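Helpline update for Aivar Vītola, December

Quick one, full numbers to follow. Phone line at Holum is now open evenings till 8. 60 calls this month, mostly from women with kids at home, a few from neighbors worried about someone next door. Two new listeners trained and on the rota.
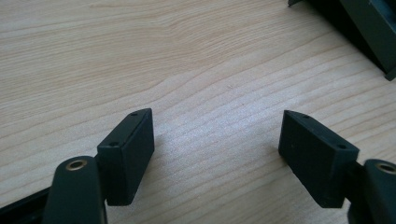

School talks: Calado went well, the head wants us back for the older classes. Zustik still hasnt answered, will try again after the break. Roughly 20 students stayed behind to talk afterward, two were referred on to the counselor.

Emergency rooms at Holilora both full. Waiting list started. 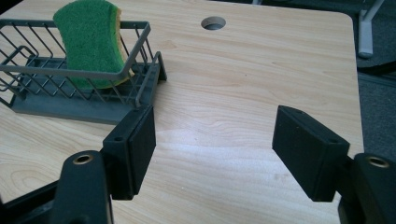
Money: travel is over, printing under. Would like to move the printing leftover to taxi fares for night pickups, need your OK on that befor we book any more.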